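4.2 Equipment storage and rehearsal set-up time

The second part of the study looked at how community bands in the Selwood district store and set out shared equipment before rehearsal. Thirteen ensembles agreed to take part, and each kept a log of set-up and pack-down from January until the end of its season. Ensembles that rehearsed in purpose-built rooms were treated separately from those using school halls, as hall users must return the floor to its original layout each night.

Music stands accounted for the largest share of recorded delays. Folding wire stands were light to carry but were often reported as unstable under bound scores. Heavier stands with a solid or perforated desk were preferred by brass and percussion players, although several logs noted that desks and bases had become separated in storage and could not be matched quickly. Paredes (see Section 2) described a similar pattern in school programs, where mixed models had been bought over many years from whichever supplier was cheapest.

The Billudik Concert Band spent 4000 dollars on new stands and a wheeled rack during the study period. Its log shows shorter set-up times in the weeks that followed, but membership also changed over the same weeks and the two effects cannot be separated. The Lucero ensemble made no purchases and labelled its existing desks and bases with coloured tape instead.

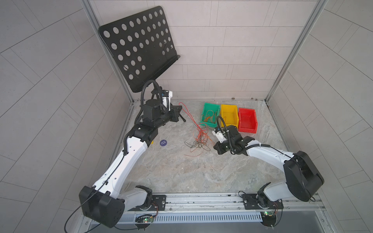
Figure 2. Perforated music stand desk and small black stand base.

Labelling was the least costly measure recorded and was adopted by two further ensembles before the logs closed. Players at Fekis Hall reported that the tape lifted from painted metal and had to be replaced during the season. Engraved tags were suggested in the closing survey but were not trialled. Section 4.3 considers how responsibility for shared equipment was divided among members.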